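Can a Machine Do the Chores Yet? Guidance for Households and Small Workshops

Cleldale Home Practice Service
Updated August 3, 2026

41 shares | 9 comments

Readers of these pages regularly ask whether a robot can be trusted with clearing a table, putting away dishes or sorting parts at a bench. The Service reviewed the question in March with its workshop adviser, Stijn Goossens, and the advice that follows replaces the earlier leaflet on labor-saving equipment.

The short answer is that single-purpose machines remain the better purchase. A dishwasher, a floor vacuum or a powered parts feeder performs one task in one place and does it well. General-purpose arms with hands are improving, but they are tested for the most part on short tasks with few objects, and much of that testing takes place in simulation before any real dish is put at risk.

A typical exercise is tabletop tidying. The machine must pick up one item, lift it clear of its neighbors and set it down where it belongs. Shallow bowls and flat pads are common test objects, as they call for different grips.
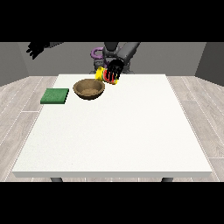

Holodberg Household Papers, No. 24, p. 12

A simulated table is kinder than a kitchen counter. The bowl in the rendering above is empty, the tabletop is plain, and there is a wide clear space toward the front. A counter at the end of a meal offers wet rims, crumbs, stacked plates and a cloth draped over the faucet. Householders should judge any claim of readiness against the second set of conditions.

The following preparations are recommended for those who intend to try an automated helper, and they are sound practice in any kitchen.

Keep one surface clear. Choose a section of counter or bench that is never used for storage, and return it to that state each evening. Plain, matte surfaces are preferred; glare from polished stone can confuse a camera.

Give each item a fixed place. Bowls should not be nested with plates. Sponges and scouring pads should lie flat on a tray and be allowed to dry between uses.

Separate fragile goods. Thin glass, knives and anything with a hot handle should remain a task for people. Gripping force is difficult to set for objects that vary in weight from one day to the next.

Begin with light, unbreakable items. Apolline Baudry, who maintains the training kitchen at Porum, advises running the same simple pickup 100 times before adding a second object. Failures should be written down with the position of the item, as a pattern is often found near the back of the counter, where reach is poorest.

For the shop floor, the same rules apply with greater force. Sorting fasteners by hand into labeled bins is still quicker than teaching an arm to do it in a small shop with mixed stock. Where the parts are identical and arrive in the same position, automation may be considered. Guards and an emergency stop within reach of the operator are required in all cases.

Members may borrow the Sydorenko bench checklist from the Service desk. Loans are for 24 days and may be renewed once.

41 shares | 9 comments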